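Filed under: Opinion, Home & Workshop

My neighbour Ruan Coetzee reckons we'll all have a robot doing the tidying within 3 years. I'd love that! But I've got a shed full of odd screws, and I keep thinking about the little drawers. 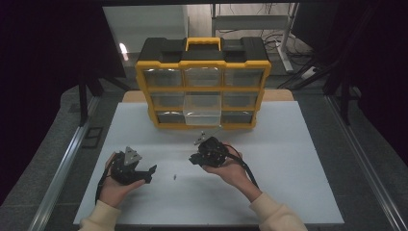 Pulling one open is the easy bit. Picking up a single tiny screw and dropping it in the right place — that's where I'd want to see it done 1000 times before I paid a penny. Ruan says I'm being mean. Maybe, but I'd still rather sort my own for now.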